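Bunting: a small list of bakery opening hours

Bunting is a plain text file of when bakeries say they are open, plus a second file of when they are. The two agree less often than you would hope. I started it after driving 3 hours' worth of errands past four locked doors, all with a cheerful sign.

What's in it

bakeries.csv has 530 rows, one per shop. hours.csv has 2154 rows, one per shop per stated time slot. Shops that shut for lunch get two slots a day. Shops that open "when the bread's ready" get a blank and my sympathy.

Columns in hours.csv: shop_id, day, opens, closes, source, checked_by. Times are 24-hour, local. If closes is earlier than opens, it's a night bakery or Stuart's typing. Check the notes column in bakeries.csv before you file a bug. 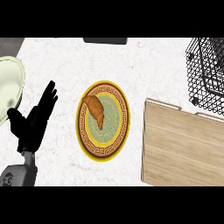 Checked means that a person phoned or stood at the door. So far 337 shops have been checked, most of them by Ailbhe Dunne, who has more patience on hold than I do. The rest come from shop websites, which are often a record of somebody's plans from June.

Known problems

Holidays aren't covered. Neither are market stalls, after a long argument with Gareth Hulme about what counts as a door. Two shops share the name Cadow and are on the same street, so match on shop_id and leave the name alone.

Using it

Load both files as UTF-8 and join on shop_id. Do what you like with the data, but please don't plan a wedding around it. Fixes go to Liam Birkett as a pull request, with the date you checked.

Last full update: 2 April 2022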